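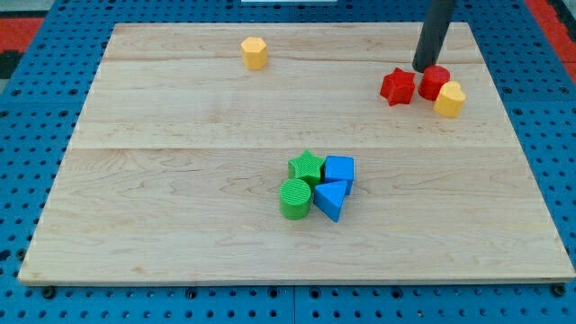

Our supervisor's first comment on the draft was that a maple-coloured board is a lot of furniture for a study about shape-sorter blocks. Fair enough. The marker from Novon went further and asked whether we had considered a table.

We had. The table is blue pegboard, and small things set down on it find the holes. Hence the board, which went over the top and gave us a surface flat enough to argue about.

## What we were trying to find out

Whether the colour of a block changes how soon people reach for it. The Jarkeo unit outline calls this "a modest question", and we took that as encouragement.

## Method

We tested 32 people at the Grirnside campus. Each got the same blocks and the same instructions, read aloud in a voice we had agreed would be neutral. Two participants told us it sounded like a train announcement.

The yellow hexagonal prism always started upright, well away from its neighbours. An early pilot with everything bunched together mostly measured elbows.

## Results

We logged 700 reaches, of which 74 were thrown out for talking, sneezing or trying to stack things. Yellow was not the favourite colour. It was, however, the one people put down most neatly, and we have no theory for this.

## What we would change

- Fewer reaches per person. By the last few, everyone hated hexagons.
- A board with no seams. People lined blocks up along them.
- Start before November.

The raw log is 28 pages and is in the appendix, unsorted.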